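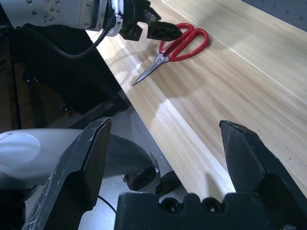

Red scissors as the wrist cam sees them, with the other arm's fingers up by the handles.

Sunday, September 15, 2024

Went in on a Sunday again, I know, I know. But the lab is so quiet on weekends and I had the whole planner in my head from the shower, so off I went with a bagel and no plan for lunch.

The handle problem first. Korkura (our grasp scorer, named after I don't even remember what) keeps falling in love with the blades. They're long and straight and shiny, and the depth comes back full of holes there, and the scorer reads a hole as a nice crisp edge. So I added a mask that throws out any candidate where more than 47 percent of the patch has no depth. Ugly! Latifa Soliman is going to say I should fix the depth and leave the scorer alone, and she'll be right, but she was home today and I wasn't.

Then the two-arm stuff, which I'd been putting off since March. Each arm plans fine by itself. Put them over the same pair of scissors and the planner treats the other arm as a frozen lump, using joint angles that are already stale by the time the path comes out. I dug through the logs and the state message was 505 milliseconds old on the worst cycle - half a second! The culprit was a queue I wrote myself, back when I thought buffering everything was polite. Set the depth to 2, restarted, and the stale warnings stopped. I was so happy I walked a lap around the building.

Also shrunk the collision padding on the fingers, which was so fat the planner refused to go anywhere near the other gripper. Ran seven handovers after that. Five were good, one gave up in planning, and one closed on a loop at a silly angle and I hit stop before finding out more. I saved that log under "rude" so I can find it tomorrow.

Still need to merge into the Rurera branch and write a proper test for the queue. Bagel was stale too, by the way. Home by six, feet up, noodles.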